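4　双手持夹爪对比试用

适用型号：Clercombe 手持夹爪（左、右各一），配 Naseri 指垫，Zuditz 记录器
本节修订日期：23/11/2023

本节说明怎样把两把手持夹爪放到同一张桌子上，让它们做同样的事，然后判断哪一副指垫更值得装。第3节的内容（开箱、充电、给记录器起名字）默认您已经做完。如果您是直接翻到这里的，请翻回去。我们知道您不会，所以4.1里把最要紧的几条重复了一遍。

4.1　开始之前

请确认手边有以下物品：

Clercombe 手持夹爪，两把
Naseri 指垫，平面型与细纹型，各两副
随附的内六角扳手（比您抽屉里那把短，请用随附的这把）
Zuditz 记录器及连接线
托盘一只，桌子一张
试件：筷子、茶匙、带碟的杯子

试件不随产品提供。早期版本的包装里有一套标准试件，由机加工的圆柱、方块和圆锥组成，非常漂亮，任何夹爪都能夹起来，因此什么也说明不了。后来 Droruvton 试验室的同事从茶水间拿来了一根筷子，当天上午的成绩表就变得很有意思。标准试件现在压在文件柜上面，用来压纸，表现稳定。

记录器固件应为 2.30 或以上。低于此版本时，两把夹爪的开合数据会写进同一列，看起来像一把夹爪在非常激动地工作。固件版本在“设置—关于—更多—关于”里。是的，有两个“关于”，版本号在第二个里面。

注意：换指垫之前先关掉夹爪电源。编码器不会咬人，但它会把您换指垫时的每一次拨动都认真记录为一次抓取，而且没有一次是成功的。

4.2　安装指垫

1. 将夹爪平放，开口朝向自己。

2. 松开指垫上缘的两颗螺钉，取下原有指垫。螺钉很小，颜色与大多数地毯相近，请先在下面垫一只浅盘。

3. 检查指座表面。如有残胶，用酒精棉片擦掉，等它干透。

4. 放上新指垫，对准螺孔，先用手把两颗螺钉各拧进去几圈，再交替拧紧。

5. 合拢夹爪，对着灯看两片指垫之间的缝。上下应当一样宽。如果下窄上宽，松开螺钉，把指垫往上推一点，再拧。

6. 另一侧照做。

7. 另一把夹爪也照做。对，总共四片。很多用户做到第二片时产生了完工的错觉。

提示：侧面圆形凸台里的铜色螺纹嵌件是给附件用的，不是用来调夹持力的。拧它没有任何效果，但每年都有人来信说拧过之后手感好多了，我们不打算反驳。

小心：指垫螺钉拧到不动即可。嵌件周围是塑料，它对热情的忍耐有限。滑丝以后可以换整根指座，订货方法见附录，到货时间也见附录，请坐着看。

4.3　布置桌面

1. 选一张不晃的桌子。用手按一下桌角，如果杯子里的水跟着动，换一张，或者在桌腿下面垫纸板，再或者把这一条写进备注里，让读数据的人有个心理准备。

2. 把托盘平放在桌面上，长边正对操作者。托盘边缘要有凸起，没有凸起的托盘会让后面的任务简单得不像话。

3. 放好试件。推荐的起始位置如下：

筷子：放在托盘里，贴近远端边缘，与边缘平行。
杯子：连碟子一起放在托盘后方的桌面上。
茶匙：搁在碟子上，匙柄朝外。

4. 用铅笔在桌面上给托盘的角做个记号。不要用油性笔。Droruvton 试验室有一张桌子，上面的记号已经积累到可以当地铁线路图使用。

5. 检查照明。灯在正上方时，光面托盘会反光，相机可能把那道亮光当成一根很直的白色物体。如果您恰好也在用白色筷子，结果将富有哲理。把灯往侧面移，直到反光离开抓取区域；移不开就把曝光降一档。

关于木纹：带木纹的托盘可以用，我们自己也用。深色纹理对人眼毫无影响，对视觉跟踪则未必，偶尔会有算法坚信某条弧形木纹是物体轮廓，并且跟得很牢。用素色托盘可以避免这个问题，但您的用户家里多半没有素色托盘，所以我们建议两种都试，把差别记下来。

关于杯子：试用时请保持空杯。有一次杯里有咖啡，那一组数据后来被归类为“液体操作”。

4.4　连接记录器

1. 把两把夹爪分别接到 Zuditz 记录器的 A 口和 B 口。

2. 左手那把接 A，右手那把接 B。

3. 如果由两个人操作，各拿一把，则主操作者接 A。谁是主操作者请在开始之前商量好。我们见过两个都自认为是 A 的人，也见过两个都自认为是 B 的，后一种情况比较安静，数据同样没法用。

4. 打开夹爪电源，等指示灯由闪烁变为常亮。

5. 在记录器上选择“双路对比”，输入指垫型号。

6. 把两把夹爪各完全张开一次、完全合拢一次。屏幕上的两条曲线应当分别走到顶、走到底。

7. 如果只有一条曲线在动，检查另一根线。如果两条曲线在动但方向相反，您把其中一把拿倒了。

8. 如果两条曲线都不动，而您确定线插好了，请看一下记录器是不是停在“演示模式”。演示模式下屏幕播放的是一段预先录好的曲线，非常流畅，曾有展会观众对着它赞叹了很长时间。

注意：每次更换指垫以后都要重做第6步。指垫厚度不同，合拢位置就不同，跳过这一步的话，厚的那副会显得总是夹到了东西，哪怕它夹的是空气。

4.5　握持方法

手持夹爪的姿势没有标准答案，但有几种标准错误。

手腕僵直。多见于第一次使用的人，拿夹爪像拿一只可能会醒的动物。放松一些，它没有电机，一切开合都是您自己做的，包括您认为不是自己做的那几次。

低头去看指尖。头会挡住光，也会挡住相机。请看物体，不要看夹爪。

用夹爪敲桌子。通常发生在连续失败之后。记录器会把它记成一次高速接触，并自动打上星号。导出报告时星号无法删除，这是我们收到投诉最多的功能，也是我们最不愿意改的功能。

正确的握法是手指环住手柄，拇指留出余量，使指尖朝下时前臂不必抬到肩膀以上。保持指尖朝下，能坚持多久就是多久。觉得累了就停，累的时候得到的成绩反映的是操作者，与指垫无关。

4.6　任务一：茶匙

先做茶匙，茶匙脾气最好。

1. 主操作者将夹爪移到匙柄上方，张开。

2. 下降，使两片指垫落在匙柄两侧。

3. 合拢，提起，离开碟子以后停一拍。

4. 把茶匙放进托盘。

5. 再夹起来，放回碟子，匙柄朝向与原来一致。

6. 按记录器上的“成功”或“失败”。

什么算成功：茶匙完成往返，没有掉落，碟子没有移动。碟子动了但茶匙没掉，记“失败”，并在备注里写“碟子”。有操作者提议设一个“差不多”按钮，我们做了样机，试用期间其他两个按钮再也没有人按过，于是取消。

平面指垫夹茶匙时容易打转：匙头重，柄细，提起来以后匙头慢慢往下垂，姿态像一个正在听长会的人。细纹指垫好一些，代价是松开时偶尔会带一下，把茶匙留在一个您没有选择的角度上。记录时请把“打转”和“带起”分开写，它们的解决办法相反。

4.7　任务二：带碟的杯子

这项任务只考察不碰倒东西的能力，不需要把杯子夹起来。

1. 张开夹爪，让它从杯子和碟子前方经过，去到托盘上方。

2. 原路返回。

3. 重复，每次离碟子近一点。

4. 碰到碟子即停，记下此前的次数。

许多人会跳过这项，理由是“又没有夹东西”。请不要跳过。夹爪的外壳比您以为的要宽，手比外壳还要宽，而您在后面的任务里会把全部注意力放在筷子上，那时候杯子就在旁边。

小心：请使用您不心疼的杯子。镶金边的那种不能进微波炉，也不太能进试验室，不过它确实能让操作者变得谨慎。如果您想知道一位操作者的最佳水平，可以用这种杯子；想知道平均水平，就用塑料的。

4.8　任务三：筷子

筷子是本节的主要内容，前面都是热身。

难点在于三件事凑在了一起：它细，它滑，它贴着托盘的边。夹爪从上方下去，一片指垫落在筷子内侧没有问题，另一片要挤进筷子与托盘边缘之间，而那里往往没有空位。平面型指垫到这里通常会先碰到托盘的凸边，于是整只托盘被轻轻推走，筷子原样躺着，看上去毫不知情。

可用的办法有两种。

办法甲：先拨后夹

1. 用一片指垫的下缘抵住筷子，往托盘中央拨开一段距离。

2. 把夹爪抬起，移到筷子正上方，使开合方向与筷子垂直。

3. 下降至指垫下缘接触托盘，再抬起一张纸的厚度。没有纸就估计。

4. 合拢。

5. 提起，观察筷子是否保持水平。

办法甲稳妥，但拨的那一下会让圆筷子滚起来。方头筷子没有这个问题，请在备注里注明筷子的形状。“筷子”两个字不足以重现您的试验，这一点我们是从自己的报告里学到的，当时两处场地的成绩差了一大截，邮件往来了很多轮，最后发现一边用的是圆的，一边用的是方的。

办法乙：从端头夹

1. 把夹爪移到筷子一端的上方，指尖朝下。

2. 让两片指垫分别位于端头两侧。端头若已靠到托盘凸边，从内侧略微倾斜进入。

3. 合拢。

4. 先抬起这一端，使筷子与托盘成一个夹角。

5. 另一把夹爪从旁边过来，夹住筷子中段。

6. 先夹的一方松开。口头说一声“松”，不要靠眼神。

7. 后夹的一方提起筷子，平移，放到托盘中央。

办法乙需要两把夹爪，也需要两位还愿意互相说话的操作者。一个人左右手各持一把也可以完成，但第6步的“松”是说给自己听的，旁边有人时略显尴尬。

细纹指垫在办法乙里优势明显，平面指垫在办法甲里并不吃亏。所以请把两种办法都做一遍，不要只做您拿手的那种，然后宣布自己喜欢的指垫赢了。

注意：筷子弹出去是正常现象。合拢太快、夹点太靠近端头时，它会向操作者对面飞出。请安排对面不坐人。捡回来以后擦一擦再放，指垫的摩擦表现对灰尘很敏感，对地板上的其他东西则更敏感。

4.9　顺序与次数

两副指垫轮流上场，不要先把一副全部做完再换另一副。操作者在头一个小时里会进步，第二副指垫会因此占便宜；再往后操作者会疲劳，占便宜的就换了人。

推荐安排：每副指垫每项任务做 30 次，中间换垫。换垫很麻烦，我们完全理解，4.2 节的七个步骤是我们自己写的，我们自己也不喜欢做。

编写本节时，Droruvton 试验室一共记录了 1,637 次抓取，包括失败、弹飞，以及有一次不知怎么夹起了操作者的袖口。袖口那次记为成功，因为按判定标准它确实没有掉落。

如果您打算在二月做，请留意室内湿度。冬天指垫偏硬，手也偏硬，最好让设备在室温下放一会儿再开始。夏天的数据不要与冬天的数据放在同一张表里，除非表头写清楚。

4.10　读结果

试用结束后，在记录器上选择“导出—对比报告”。报告里值得看的是以下几项。

成功率。大家第一个看的就是它，它也是最容易骗人的一个。两副指垫的成功率接近时，请继续往下读，不要去找小数点后面的安慰。

合拢余量。指垫夹住物体时离完全合拢还剩多少。夹筷子时这个数值很小，若显示为零而您明明夹住了，说明校准没有做，见4.4第6步，就是那个您跳过的步骤。

重试次数。同一次任务里合拢又张开的次数。成功率高而重试次数也高的指垫，现场演示时会让人坐立不安。

星号。见4.5。

报告末尾有一行自动生成的建议，例如“建议使用细纹型”。这行字是根据固定规则得出的，规则一共几条，不太复杂，也没有见过您的托盘。可以参考。

4.11　常见问题

夹爪合不拢。
指垫装反了，或者两片之间夹着东西。后者请先看看是不是那颗找不到的螺钉。

两片指垫合拢时错位。
螺钉没有交替拧紧。松开重来。用力掰不能解决问题，只会让它看上去像是解决了，直到下一次任务中途。

筷子夹起来以后向一边滑。
夹点不在中段。往重的一头移。若筷子两头一样重，检查夹爪是否端平；若夹爪也端平了，检查桌子，见4.3第1步。

托盘跟着夹爪走。
在托盘底下垫一块防滑布，并在报告里注明。不注明的话，下一个照着您的报告做试验的人会度过一个漫长的下午。

记录器显示“无设备”，但夹爪的灯亮着。
拔下，等一会儿，再插上。我们很想提供一个更体面的答案。

指垫表面发亮，夹东西开始打滑。
正常磨损。用酒精棉片擦拭，无效则更换。请不要用砂纸打磨，磨过的指垫第一天表现惊人，之后的表现也惊人，方向不同。

相机画面里总有夹爪自己的手指。
安装位置如此。指垫应当出现在画面下方的左右两侧，中间留出工作区域。如果手指出现在画面上方，相机装倒了。

4.12　办法乙的就位检查

正式记录前，请让两位操作者摆好姿势停住，谁都不要合拢，逐项核对：

1. 靠近筷子的那把夹爪指尖朝下，悬在端头附近，未接触托盘。

2. 另一把完全张开，两片指垫之间留出足够宽的空当。

3. 杯子、碟子和茶匙仍在托盘后方的原位。

4. 两位操作者都知道自己是 A 还是 B。

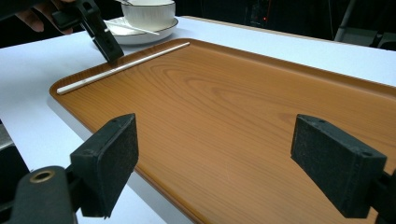
5. 四项都核对过以后按下“开始”，由 A 喊“夹”。如果喊完没有动静，请回到第4项。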